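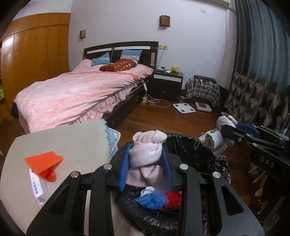 Two hand-held grippers at work in a bedroom, one on a pink knitted garment, the other on a grey sock.

The Rerka hand kit comes from Lemitz, a small firm that until last July sold mostly spare parts. It is a pair of grippers that a person carries from room to room, recording each grab so that a robot arm can be trained on it later. No arm is included. Buyers who already own one can fit the same fingers to it with an adaptor plate, sold separately.

We used the kit at home for 20 days. Setting up took most of a Monday morning, chiefly because the two grippers have to be paired in the right order and the leaflet gets that order wrong. After that it behaved. We saved 267 recordings and lost 6, all on the same evening, when the storage card filled up without a warning.

Soft things are the hard part. A box can be picked up almost anywhere, but knitwear sags and twists, and socks slide out if you take them by the cuff. The padded fingers coped better than the bare ones on the older Jovasach set, which we still had to hand. They do pick up fluff — a damp cloth gets it off.

Weight is the main complaint. Half an hour of tidying is fine, an hour makes the wrists ache, and the trigger springs could be lighter.

Lemitz rents the kit by the month as well as selling it, with support handled by McIntyre. Our two emails were answered the same day. Replacement pads come in packs of 100, far more than one household will need, and smaller packs are promised for the spring.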